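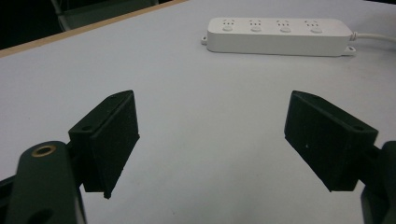 Teaching a plug-in task with a handheld gripper: how I record my demos

5 min read

I've been collecting hand demonstrations for a few months now, and the question I get most is how to record plug and power strip tasks without ending up with a pile of clips the training code can't use. So this is my routine, start to finish. It's written for a two-finger handheld gripper with a camera on it, but most of it carries over if you drive the arm remotely (more on that near the end).

Step 1. Decide where a demo starts

Pick a starting pose and write it down. Mine is fingers wide open, nothing between the pads, power strip ahead of me and a bit to the right. I want the strip in view along with both pads. If the strip only shows up halfway through, the policy spends its first second guessing, and it guesses badly!

The strip doesn't have to sit in the same spot each time. Please move it! I shift it a hand's width or so between takes and turn it a little, and I let the cord go wherever it wants to go.

Step 2. Check your surface

A plain matte table is great for seeing what you're doing but not so great for tracking, because the software that works out where the camera was needs something to hold on to. My first batch was 200 takes on a bare desktop and I threw out 30 of them for lost tracking. Leaving the table edge or some furniture in the background helps a lot. If you still get dropouts, put a patterned mat down at one end (I use one from Rukodard, but wrapping paper works).

White strip on a pale table is a hard pairing too, by the way. I keep it in the set on purpose and then record another round on something dark.

Step 3. Map the space before you record

Make one slow pass over the whole table, low and high, before the first take. Go slower than feels natural. I used to skip this when I was in a hurry and it cost me an entire evening.

Step 4. Do the task like the robot would

This is the part people get wrong, me included. Your wrist can do things the arm can't. So:

- Approach in one smooth path, without stopping to think halfway.
- Close the fingers on the plug body, never on the cord.
- Line up over the socket, pause for a beat, then push straight down.
- Open all the way before you back off.

Leave the strip unplugged from the wall the whole time. If it slides when you push, screw it down through the end tabs or use double-sided tape. Don't hold it with your other hand, or you've taught the robot that a hand will show up and help.

Step 5. Keep some messy takes

If you miss the socket, lift, line up again and finish. Those recoveries are gold. I keep them in a separate folder and mix them back in before training. What I do delete is anything where I dropped the plug off the table or started talking to somebody.

Step 6. Sort out how many you need

For one plug and one strip, 400 good takes got my arm to the point where I'd let a visitor watch. My current set is at 1,078, with a second strip and worse lighting. Start small, train, look at where it fails, and record more of that.

What about remote control?

I did the same task by leader arm on an Elleck setup at the Brarville makerspace. You get motions the robot can definitely do, and you don't need any mapping pass. But it's slow, and I couldn't feel the plug touch the socket at all, so my pushes came out timid. I use it for the last bit of fine-tuning and do the bulk by hand.

Next up is unplugging, and I already know it's going to be harder on the tape.

Comments (3)

Mirjam Gasser: Thanks for the note about the pause before pushing. I was doing the whole thing in one swoop and my policy kept jamming the plug in at an angle. Do you pause the same length each time?

Author reply: No, I let it vary a bit. Just keep it short, or it learns to hover forever.

chou_fan: Does the pad material matter? Mine are smooth and the plug twists when I push.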